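Support » Shared budgets » Ticket 1801

Couple's budget shows different totals on each phone
Opened by Giorgia Grasso, April 14, 2018

Hello there, and thanks for any help you can give. My partner and I use Vallau to keep an eye on our household spending, and lately his phone says we have $900 left for the month while mine says $30. You can imagine the conversations over dinner!

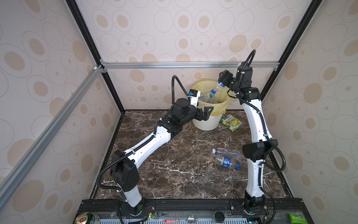

We've both signed out and back in, and I reinstalled mine for good measure. The rent shows up properly for both of us, but groceries don't.

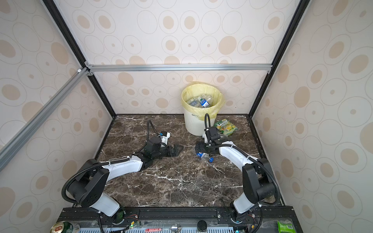

Reply from Erlinda Layug, Vallau support

Hi Giorgia, sorry about those dinners. I've had a look and his phone is still set to the February budget. Could he open Shared, tap Refresh, and wait 3 minutes before checking again?
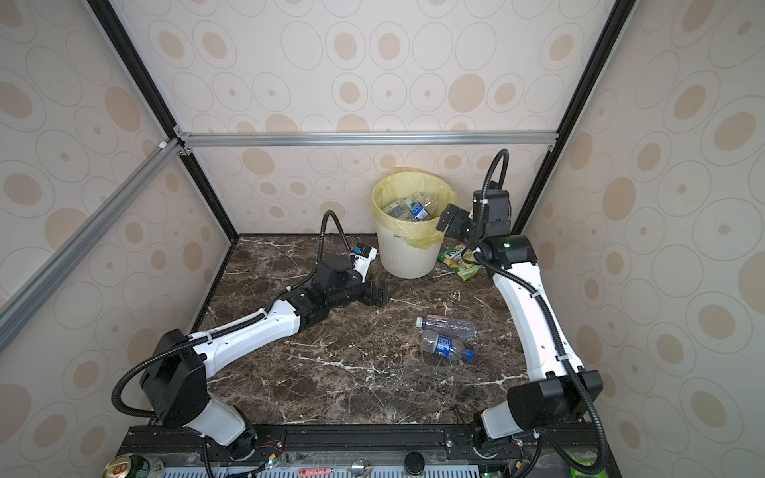
Groceries are a separate matter, I'm afraid. Your category was renamed on one phone only, so please choose the same name and colour on both. If you'd like something easy to spot, a cream or tan like the circles on that wallpaper is in the palette, under Neutrals. Let me know how you get on and I'll keep the ticket open.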